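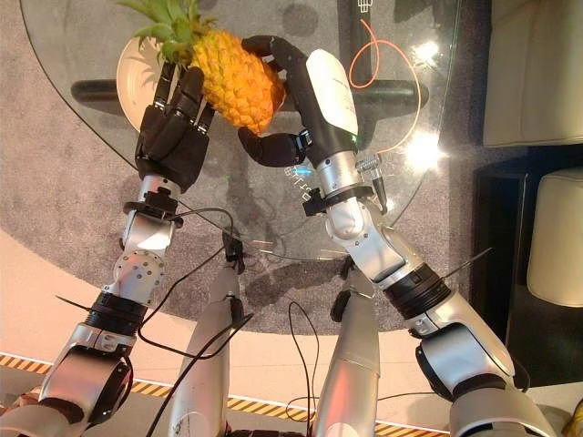
Filed under: Kitchen Notes, Newsletter
20 August 2019

Pineapple week at the Bako market hall

The fruit stalls at Bako have pineapples in until the first week of September, and the price is down on last month. If you have only ever bought it in tins, now is a good time to try a whole one.

Smell the base before you buy. A ripe pineapple smells sweet there, and a sour smell means it has gone over. It should feel heavy for its size and give slightly when pressed. Colour helps less than people think – some kinds stay fairly green when ready. They don't get any sweeter once picked, so don't buy a hard one and hope.

At home, twist off the crown, slice off both ends and stand the fruit upright to cut the skin away in strips. Cut pieces keep for a few days in a covered box in the fridge.

The Laleseo café is doing a grilled pineapple plate with lime and chilli throughout. Wondosville readers can order fruit boxes through Valtance, with 20 boxes held for each collection point. A 900 g jar of their pineapple chutney can be added to any box.

Share this | 20 shares | Leave a comment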